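Jirent Football Club – Call for Players, Coaches and Match-Day People

Come and play Australian rules football with us this season

We are looking for new people at Jirent. That means players first of all, women and men, but also two assistant coaches, goal umpires, runners, a second trainer and anyone who can work a scoreboard without losing track in the third quarter. Training starts in March and we would love to see a crowd at the first night.

If you have never touched a Sherrin in your life, please keep reading. More than half of last year's reserves side came to us from soccer, basketball, rugby or the couch, and by the end of the season they were taking marks over people who grew up with the game. One of our best ruckmen used to row. Our leading goal kicker in the women's side found us by walking her dog past the ground on a training night and asking what on earth we were doing (the dog still comes, and has strong views about the ball bag).

What we play

Jirent fields a senior side, a reserves side and a women's side in the regional league. Most home games are a full 18 a side when both clubs can manage it, and 16 or 14 when they can't. The league also runs a nine-a-side competition for newer players, played on a smaller field with shorter quarters, and it is a terrific way to learn. You get your hands on the ball a lot more and there is nowhere to hide, in the best sense.

Away trips are to Drateck and Driton, with one long weekend at Amini that people talk about all winter. The bus leaves early. Bring a pillow.

What we are asking of players

Two training nights a week during the season, 7:00 p.m. to 8:30 p.m., and as many games as your life allows. We know people have shifts, kids and exams. Tell the coaches what you can manage and they will work with it. Nobody gets picked on talent alone if they never turn up, and we try hard to get every regular a game.

You should be 18 or over by the first match. You'll need boots and a mouthguard. We lend out jumpers and shorts, and there is a box of secondhand boots in most sizes that you are welcome to dig through. 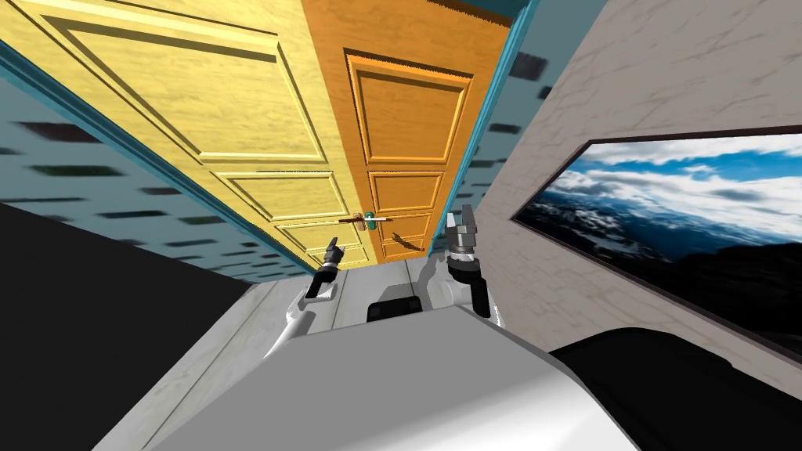
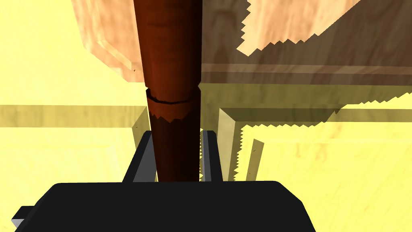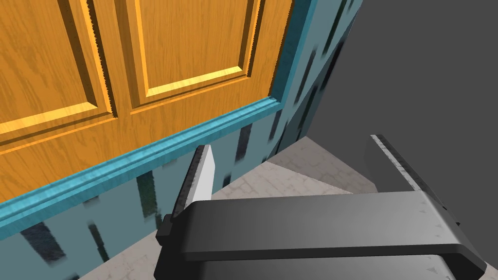
JIRENT, March

Assistant coaches (2 positions)

One of these is with the women's side and the other is with the reserves. You'll run drills at training, look after a line on game day and help new players with the basics: the drop punt, the handball, how to tackle safely and how to fall. Coaching experience in any team sport is useful. Patience is more useful. We'll pay for your accreditation course, and each position carries a payment of $300 a month from March until the last game.

The women's side has grown so quickly that one coach can't get around everyone any more, so this is a wonderful moment to join. You would have a real say in how the group plays.

Umpires, runners and scorers

Goal umpires get a white coat, two flags and the best view of the game. Boundary umpires get very fit. We'll teach you either job in an evening, and the league pays a match fee of $60. Runners carry messages from the coach to the players, so a decent pair of legs and a good memory help a lot. Scorers sit down, stay dry and are fed.

We would also like someone to take on the club record book. Jirent has played 343 league games, and the early seasons are on loose sheets in several different hands. If you like old team lists and don't mind arguing over who kicked what in a game from years back, you will be very happy with this one.

What it costs

Membership for playing members covers league registration, insurance, ground hire and the end-of-season dinner. You can pay it in one go or month by month. Your first three sessions are free, and there is a reduced rate for students and for anyone between jobs – just ask, it stays between you and the club. Coaches, umpires, runners and scorers don't pay membership.

Come and try

The first open session is for everyone, old hands and complete beginners together. We'll split into small groups, do plenty of kicking and finish with a short scratch match. Wear something you can run in and bring a water bottle. If you'd like to watch from the fence for a night before joining in, that's fine too. Several of our regulars began that way.

How to apply

Players don't need to apply. Come to training at 7:00 p.m. and ask for Zohreh Yazdani, who handles registrations and will find you a group. For the coaching positions, please write Zohreh a short note covering the sport you have played or coached, which side you'd like to work with and which evenings you are free. One page is plenty. We'll have a chat with each applicant and invite you to help at a session before anything is decided.

For umpiring, running, scoring or the record book, a quick word at any training session will do, or leave your name and phone number with one of the coaches.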